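Week 6 handout: Automation on the sorting line (Hagedorn)

Case: Plindlow plant, parts recovery. Solenoids, wire harnesses, circuit boards. All hand sorted until June 1, 2022, then arms.

Before: 36 sorters, piece rate. After: same people, hourly, new job title "cell minder". Read the Farquharson interviews, esp. on loss of pace control.

Key point - who decides when a part is "unclear"? Arm stops, person gets teh call. 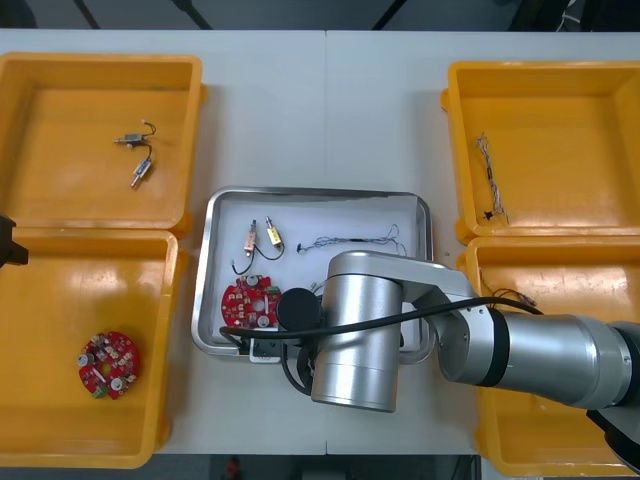

Pay dispute came in July. Minders wanted a skill grade, mgmt said no new skill. Discuss, bring notes.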